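3. What the workbench diaries told me

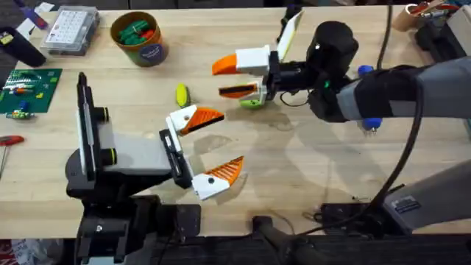

Figure 4. A light wooden workbench. Photo: Forura picture desk, reproduced with permission.

I should start with how I got hold of the diaries, as it shaped nearly everything in this section. I'd been asking people in Revness about home repair for a whole winter (mostly over the counter of the hardware shop, which is a lovely place to do research if you don't mind the draught), and I kept hearing the same thing: "Oh, I'd never remember what I fixed." So I stopped asking people to remember. I handed out plain ruled notebooks instead and asked for a line or two whenever something got mended, put off or given up on. Thirteen households kept theirs going until May, and between them they wrote 2,925 entries. I had planned for a few hundred!

I typed them all up myself, spelling and crossings-out included, and then sorted them by what the person was trying to do. Marinescu's scheme for household work was my starting point, with its split between upkeep, rescue and improvement. I liked it on paper. In practice I was stuck within a week, as so many of the entries were all of these at once. Somebody glues a chair leg, notices the seat is grubby, sands it, decides the whole thing would look better in green and goes out for paint. Which box does that go in? In the end I let an entry sit in more than one, and I've marked the doubles in the tables so that anyone who prefers the stricter version can take them out again.

3.1 Where the mending happens

I had expected sheds. I'm a shed person and I suppose I assumed everyone else was too. But the kitchen table came up far more often than any other spot, followed by the floor in front of the television. A proper bench, fixed in one place and kept for the purpose, belonged to only four of the households, and those four wrote quite differently from the rest. Their entries ran over several days. They'd leave a thing in the clamps and come back to it, and the diary would say so in a very relaxed sort of way: "Left it. Will look tomorrow." The kitchen table people never wrote that. Theirs had to be cleared by tea time, and you can feel the clock in the handwriting.

I think this matters more than the tools do. When I asked the diary keepers afterwards what they'd most like to have, I was ready for a list of drills and sanders, and what I got was space — a corner where a half-finished job could stay half finished. One woman had turned the top of her chest freezer into a bench by laying a board over it, which worked very well until anybody wanted peas.

3.2 The put-off pile

Over 265 entries describe something being put off, and these were my favourites to read. They have their own little grammar. A job is "waiting for" something (a part, a dry day, a brother-in-law) and the thing it waits for changes from entry to entry while the job stays put. One toaster waited for a fuse, then for a screwdriver with the right head, then for Easter. It was mended in the end, in under ten minutes according to its owner, who was rather cross about it.

Amis has argued that putting off a repair is mostly a question of money, and I can see how that would follow from interviews, where people tend to give the answer that sounds sensible. The diaries don't bear it out very well. Money is mentioned, of course, and for two of the households it was a real worry all winter. More often, though, the trouble was not knowing what the first step was. People wrote things like "don't know how the back comes off" and then nothing for three weeks. Once the back was off they usually finished the same evening, even when it meant buying a part.

I did wonder whether the diary itself was nudging them along. Several people told me they'd mended something just to have an entry to write, and I can't blame them, having seen the encouraging notes I left in the margins when I called round. I stopped writing notes after the first month, and the entries thinned out a bit but not dramatically. Anyone repeating this might want to collect the notebooks less often than I did, and turn down the cake.

3.3 Who gets asked

Only a handful of jobs were done with no help at all. Even the most private diary keeper rang her sister about a dripping tap. What surprised me was how small the questions were. People didn't ask how to mend a tap, they asked whether it turned left or right, or whether the little rubber ring was meant to be that shape. The hardware shop counter dealt with a great many of these, and the staff there seemed quite used to identifying objects from a description and a hand gesture. I come back to the counter in Section 4, where I look at the questions by season.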